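Search this site Search Go
5 min read

4.2 Pattern repeat and the sense of room size

The most exciting result of the Nilholm study concerns the length of the pattern repeat. Earlier work on domestic wallpaper (Gourlay and Yule) treated color as the main influence on how large a room feels, and we fully expected to confirm it. Instead, the repeat won easily! Our 300 respondents judged papers hung in identical rooms, and those with a long repeat were rated as more spacious in every age group, even where the ground was dark.

Interviews helped us see why. Householders talked at length about matching seams, about leftover rolls kept in attics, and about the one strip behind the door that never lined up. Magaña collected 31 of these accounts in April, and they are a joy to read. Several people could draw the motif of a childhood bedroom from memory, right down to the order of the leaves.

Large florals deserve special mention. They were the most loved papers in the sample and also the most often stripped within 3 years (Ogilvie's term for this, "brief devotion," seems just right to us). Figure 6 shows bold floral paper on three walls of a small enclosure.
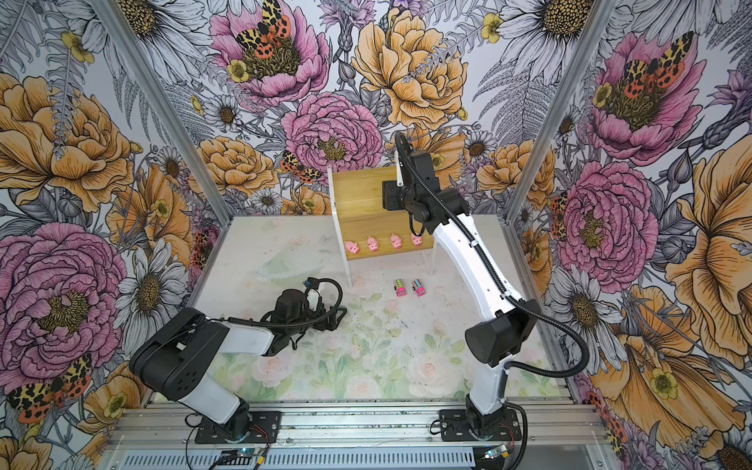

Figure 6. Illustrated floral wallpaper above a pale floor mat.

Does a large floral make a small room feel smaller? Only when the repeat is short; with a long one, our respondents rated small rooms slightly more spacious than the same rooms in plain paint.

We return to borders and dados in Section 4.3, where the Betitz pattern books give us a wonderful second source.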